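Dritness Simulator – Set-up Guide
Section 13: When the robot tips or the view tilts
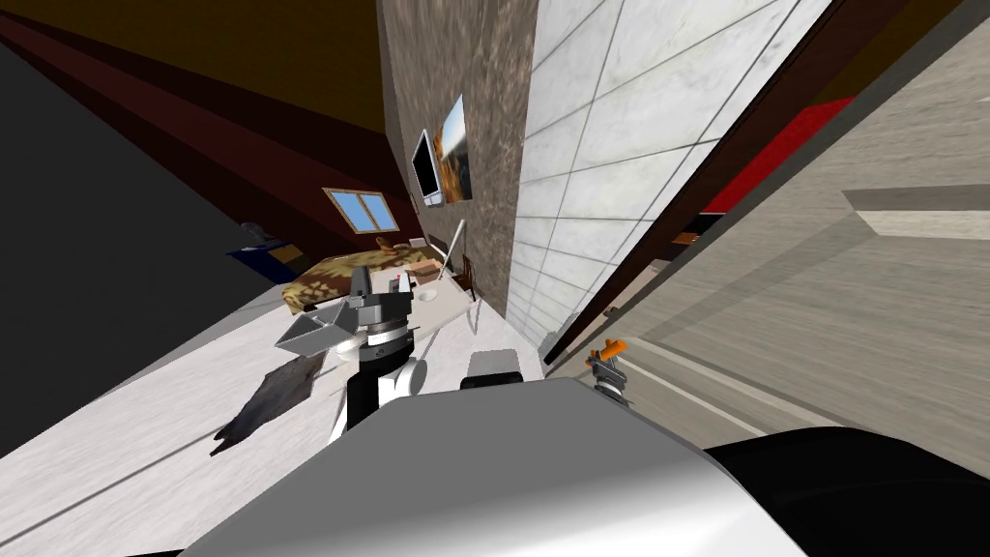
Sooner or later your robot will end up at an odd angle, and sorting it out is one of the most enjoyable ways to learn how the Drastar balance model works! Fault 2454 is the one you'll meet most often. It means the body has leaned more than 22 degrees from upright while the arms were under power.

CAUTION: If the simulator is linked to a real robot, press the stop button on the robot first. A reset on screen can make real arms swing quickly.

1. Pause the run. Don't close the window, or you'll lose the fault log.
2. Open Log and look for 2454. If you find 2455 instead, the head mount has slipped and the body is fine – go to Section 14.
3. Set both arms to Hold.
4. Choose Reset > Body Only. The room and furniture stay where they are.
5. Check the floor height. Flanton room packs saved before October load slightly low, and the base can catch on rugs.
6. Run at quarter speed for about 2 minutes, then return to normal.

Note: Reaching out with both arms spread is a great test once you're upright again. Try it slowly, one arm at a time to begin with.

If the fault comes back, reload the Nakajima gripper weights and repeat from step 3.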